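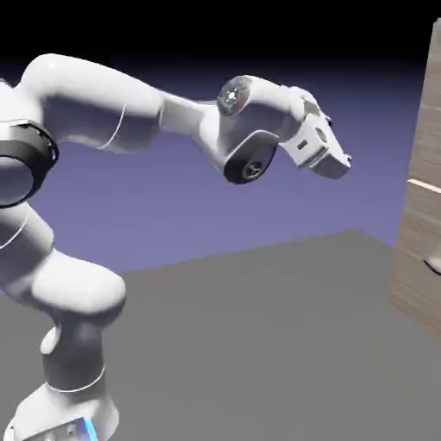
Every few months another vendor announces that its arm has been "validated to best practice," and every few months I ask whose. The latest is Avness, which says its home robot passed 412 of 500 household tasks. Read the footnote and you find that all 500 were run in simulation.

I have nothing against simulators. I used one for nine years. But a simulated cabinet door weighs what someone typed into a file, and its hinge never sags unless a programmer thought of sagging. A pass rate built on that tells you how the software handles the file.

The draft code now going around, written by Bogdan Onu and Defne Tatlı, would let companies report such scores as long as the method is "disclosed." Disclosed where? Page 2, or page 60? The draft doesn't say, and I suspect the vendors like it that way.

Huệ Kim at Lumetov argues that strict rules would shut out small labs that can't afford test kitchens. Maybe – though small labs aren't the ones printing scores on boxes.

My own request is modest. Put the word "simulated" next to the number, in the same size type. List the failures too. I'd like to know what happened in the other 88 before one of these things reaches for my cabinets. Comments on the draft close in December, and I've sent mine.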